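Perton Hall Users Group – minutes, Oct 16, 2025

Present: nine. Apologies: two. Last minutes agreed, one spelling fix (Gethin, not Gethyn).

Roof. Cando quote in at 2,000 for the flat section over the back. Pladen still haven't sent theirs, chased twice. Agreed to wait til end of October then go with Cando. Gutters not included – ask.

Harvest supper. 32 tickets gone so far, mostly Gethin Road end. Doors 6:30, food at 7. Two soups, bread, apple crumble. Dishes from the hall cupboard plus whatever people bring, names on the bottom in tape please.
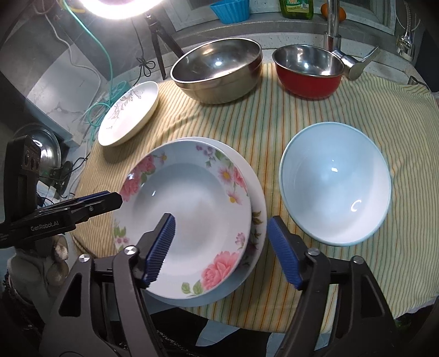 Raffle prizes still thin, need 15 at least. Flyers to go up at the store and the bus shelter. Parking – field if dry, otherwise the school lot, waiting to hear back from them.

Heating. Timer wrong again, came on at 4am. To be reset before teh clocks change. Some talk of a new one, left for now.

Keys. One set missing. Check coat pockets.

AOB. Piano tuning – no money this year. Side door sticks.

Next meeting after the supper, date to follow. Closed 8:50.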